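Progress report, August
Two-arm bench package review
To: Mortimer Achterberg

Hi Mortimer,

You asked for something you could read over lunch, so I'm keeping the spreadsheets out of this and just telling you where we are. The short version is that we've had the Fliver package in simulation long enough for me to have opinions, I like most of it, and I'd like to keep going into the next phase with one change to the money (see the end, sorry!).

A quick refresher, because I know you have a pile of these. Fliver sells the software side: a simulator, a scheduler and a library of ready-made lab moves. Zerklow sells the cell itself and would do the install. We're paying for a trial of the first one before we commit to the second, which was your idea and I'm very glad of it, since it has already saved us from ordering the wrong table.

Setup. This took longer than the brochure says. The installer wanted a license server, our IT people wanted it not to want a license server, and that went back and forth for most of a week. Once it was running, though, building the room was fun. You drag in a table, drop the arms around it, bolt a breadboard where you want it and start putting plates down. Moving a pedestal is a matter of typing in a new position, and the scheduler replans everything by itself. I tried five layouts in one afternoon. The first two were hopeless, with the arms reaching across each other all day long. The one I'm recommending keeps them on different sides of the table, so that one does the liquid work and the other is left with the fetching and carrying.

Runs. We've done 1000 simulated plate cycles on that layout, and 104 of them stopped with an error. That sounds worse than it is. Most of the stops came from a single bad habit in the scheduler, where it would send the gripper in for a plate before the other arm had backed off far enough, and the collision check would (quite rightly) shut everything down. Fliver support sent a patch on a Wednesday and I repeated the last 100 cycles with it, and not one of them stopped for that reason. I still want a longer run before I promise you anything. The remaining stops are a mix, mainly the gripper closing at a slightly wrong height on the dark well plates, and I think that's our plate file and not their software. I typed those dimensions in myself, late in the day.

What I don't like. The liquid handling is pretend. The simulator knows where the tip is, and it knows how long a dispense should take, but it has no idea about drips, bubbles or a well that's already full. So please don't let anyone upstairs read these runs as proof that the assay works. They tell us about reach, timing and bumping into things. Also, the manual is a mess. There are two chapters called "Tool change" and they disagree with each other, so I've been going by the support forum instead.

Speaking of which, Stitulent have a similar add-on and I did spend a morning with their demo. It's cheaper and the screens are nicer, but it would only plan for one arm at a time, and for us that kills it. I've left it in the comparison table in case the price matters more to you than it does to me.

As for the layout, I've frozen it now so everyone is arguing about the same thing. Both plate positions are on the breadboard, set on a diagonal, and I've left the rest of the tabletop alone until we decide about a tip waste bin. My vote is to put the bin at the end away from the arm with the gripper, but I haven't run that yet.

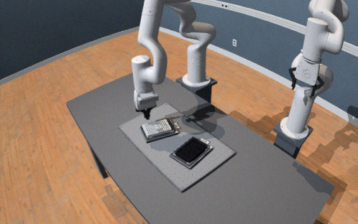 Lukoševičius wrote back after reading my draft that the cycle numbers are fine as far as they go, but that I'm being too easy on the recovery side: when a run stops, the scheduler makes you restart from the beginning of the plate, and on a real bench that would mean throwing the plate away. Fair point, and I'd skated right past it. I've asked Fliver whether a run can pick up from the last finished step. They say it's in the next release, with no date attached, so I'm treating it as a no for now.

Money. We've spent almost all of the trial budget. What I'd like is another $4000, which covers the license extension and a couple of days of their support engineer's time to sort out the plate files and look at recovery with us. I'd hold off on the Zerklow deposit until that's done. Their quote is still open, and I've told them they won't hear from us before you've had a chance to say yes or no.

Next up for me: the long run with the patch, fixing my own plate dimensions, and trying the waste bin. If you want to see the thing moving, come by any time after two and I'll start a cycle for you.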